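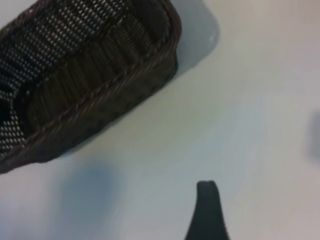 20/09/2018

Long one today, so apologies to future me. I spent the whole morning on the house rules for the arm, the ones we swore in May we'd have done in two weeks (ha!). Version whatever-it-is now runs to 81 lines and I've cut it twice.

The big fight was over what counts as a finished run. Dullent's contract wording says "task complete," and everyone at Hiketti reads that differently. I wanted it plain: the gripper is clear of the basket, the arm is back at its start position, and the operator has both hands off the controls before anyone reaches in. Three things, in that order, every time. Somebody grumbled that it slows us down, and sure, it does, a little. I timed it over lunch and I can live with it.

We also settled the speed question, finally. 425 is the cap on the slow setting whenever a person is inside the tape, and you don't get to change it yourself, you ask the shift lead and it goes in the book. I'd have gone lower, but I lost that one. I did win on the wicker! Woven stuff gets its own paragraph now, because a fingertip can snag in a weave and then people want to yank it free by hand. So: stop, log it, back the arm out on manual, and only then touch the basket. I'm weirdly proud of that paragraph.

Reread the Lillemari guide on the bus home. It's good on labeling and pretty useless on near misses, which it lumps in with "other events." Ours will have a separate page. We have 3066 runs on the books and 297 of them have a blank in the notes column, and I'd bet money a few of those blanks are near misses that got shrugged off. Made myself a promise to go through them, starting with my own. Ugh.

Sandhu wants the clean copy before the audit and I still haven't written the bit about who can restart after an emergency stop. My vote is never the person who pressed it, but I need to think that through for the late shift, when there are only two of us. Tomorrow. Also we're out of floor tape again and I forgot to order it.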